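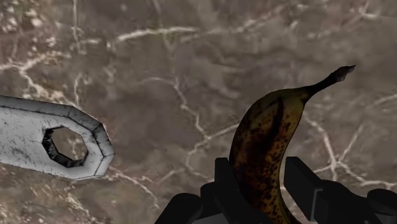 3.2 Alignment drift in the fiber-coupled interferometer

We now turn to the part of the work that surprised us most. The interferometer described in Section 3.1 was built on a plain steel breadboard with no active temperature control, and we expected the coupling into the single-mode fiber to wander badly over a long run. It held up far better than that! Over a run of 126 hours the coupled power stayed within the band we had set aside for the first afternoon alone, and the fringe contrast never dropped below the level needed for the phase retrieval in Section 4.

The light source was a Meltel diode laser, run well below its rated current to keep the mode clean. Its output passed through an isolator, a half-wave plate and a polarizing beam splitter before it reached the two arms. The reference arm was folded twice to match the path length of the sample arm, and both ended in the same type of collimator, mounted in the Zovance flexure holders that we had compared with ordinary kinematic mounts in our earlier tests. The flexure holders are slower to adjust (a full alignment took one of us most of a morning), but once locked they stayed put, and we would gladly spend that morning again.

Figure 3 shows the coupled power and the fringe contrast against time. Two features stand out. The first is a slow daily cycle, which follows the air temperature in the room with a lag of a little under two hours. The second is a set of 12 short dips, each lasting less than a minute. We matched nine of them to entries in the door log. The other three are still open, and all of them fall between midnight and 4 a.m., when the ventilation switches to its night setting. We suspect a pressure change at the enclosure wall, but a test with the fans switched by hand in October gave only one dip in five tries, so we leave the question there.

Figure 3. Coupled power (upper curve) and fringe contrast (lower curve) during the long run. Each point is the mean of 1000 camera exposures. Gray bands mark the hours when the ventilation was on its night setting.

To separate the thermal part of the drift from the mechanical part, we fitted the power curve with the two-term model used in the Brerudex alignment package, with the lag left as a free parameter. The thermal term alone explains most of the slow cycle. What remains is a small, steady loss in one direction, which we take to be creep in the adhesive under the second fold mirror. Replacing the adhesive joint with a clamped one removed the loss almost completely in the next run, a very satisfying result for one small aluminum part.

The same setup was then moved to the Havlíček laboratory, where the floor is noisier and the room is cooler. No optics were changed, and only the fiber input was touched up after the move. We recorded 105 hours of data there. The daily cycle was weaker, as expected from the steadier air temperature, while the fringe contrast was slightly lower throughout. The loss in contrast agrees with the vibration spectrum measured at the table leg, where a strong line from a nearby pump falls close to the first resonance of the breadboard. Soft feet under the enclosure brought back roughly half of it.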